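Ilcombe Home Forum > Walls and Finishes > Seams opening on non-woven paper

kettlehook
Posted Thursday, 7:40 am

Put up a non-woven paper in the back room in January, paste-the-wall type, over new drywall. Fine for the first week. Now I have hairline gaps at the butt joints, widest at mid-height, close to nothing at the ceiling and baseboard. Pattern is large leaves on branches, straight match. Paste was Granata ready-mixed, rolled on the wall. Drywall was primed with one coat of flat latex I had left over, no dedicated wallcovering primer. Room is heated by a baseboard unit on the long wall.

Two questions. Is this shrinkage of the paper or movement of the board underneath? And can it be fixed without stripping?

sizing_coat
Replied 8:15 am

Neither, most likely. Non-woven is dimensionally stable compared with pulp paper. It does not expand much when it takes up water from the paste and it does not pull back much when it dries. What you have sounds like a porous wall. One coat of flat latex on new board leaves the surface thirsty, the water goes into the wall before the paste has grabbed, and the edges never get a full bond. They then creep.

Check by sliding a fingernail under an edge at mid-height. If it lifts with no resistance, the paste dried too early.

dropmatch
Replied 8:52 am

I don't agree that you can rule out shrinkage. "Compared with pulp" is doing a lot of work there. I have hung Harahap non-woven in several rooms and on long drops it does give a little if you stretch it while smoothing. People lean on the smoother from the center out, the sheet widens slightly, and it goes back as it dries. A gap that is worst at mid-height fits that, as that is where most of us push hardest.

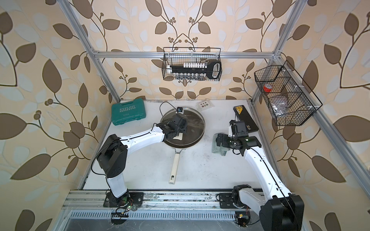

The other thing with a big leaf pattern is that a dark branch crossing the seam makes the gap look twice as wide as it is. Pale ground, dark line, white core of the paper showing on the cut edge. Measure it before you decide it is getting worse. A feeler gauge is good enough.

sizing_coat
Replied 9:10 am

Stretching while smoothing I will accept. Stretching enough to open every seam in a room I will not. He says joints, plural, and the same shape of gap on all of them. That points to the wall.

kettlehook
Replied 12:20 pm

Measured at lunch. Widest is 2 hundredths of an inch, on the seam nearest the heater. The others are less. Fingernail test: the edge near the heater lifts easily. Two drops over it does not lift at all, but there is still a visible line.

I have one spare roll, same batch number (456), 36 feet long. I would prefer to keep it.

dropmatch
Replied 12:48 pm

Then you have both faults. Loose edge by the heater is early drying. Tight edge with a line is stretch, or a joint that was never fully closed.

For the loose one:

Turn the heater off the evening before.
Dampen the edge lightly with a sponge and wait a few minutes.
Work seam adhesive under it with a thin brush, no more than an inch in.
Press with a flat smoother. Skip the seam roller, which leaves a shiny track on a matte print.
Wipe off squeeze-out with clean water right away.
Leave the heater off until the next day.

For the tight ones, leave the bond alone and color the line.

plumbob_west
Replied 1:30 pm

Seconding the coloring. I use a dry artist's chalk matched to the ground, rubbed into the gap with a cotton swab, excess brushed off. Markers bleed into the paper core and dry darker than they look in the pen. If you must use one, test it on an offcut and look at it the next morning in daylight.

The better habit is to do it before hanging. Paint the first foot or so of wall on each side of where a seam will land in the ground color of the paper. A small gap then shows beige on beige.

sizing_coat
Replied 2:05 pm

Tinted primer does the same job and also fixes the porosity. Wurerlow sells one you can have tinted at the counter. It covers the whole wall in one go and you do not need to know in advance where the seams fall.

plumbob_west
Replied 2:22 pm

It costs more, and it does nothing for a wall that is already papered.

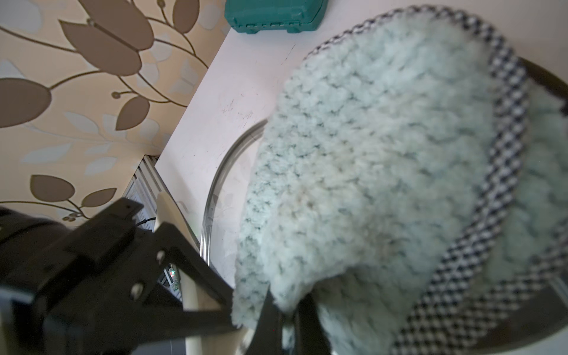
newtopaper
Replied 4:45 pm

Can I tell whether my wall is too porous before I start hanging?

sizing_coat
Replied 5:03 pm

Flick some clean water on it and watch. If the drops darken the surface and soak in within a minute, it needs primer. If they sit there or run, it is sealed. On a glossy wall you have the opposite problem and should scuff it first.

dropmatch
Replied 5:31 pm

Test low down as well as at eye level. Patched areas and taped joints take water at a different rate from bare board that was painted the same day.

kettlehook
Replied 8:10 pm

Heater is off. Will glue the one edge tomorrow and chalk the rest once it is dry. Still not convinced on the stretching, I used a soft brush and barely touched it.

dropmatch
Replied 8:26 pm

A soft brush makes it less likely. Check whether the board joints line up with your seams. If they do, ignore what I said about stretch and watch those seams through the next heating season.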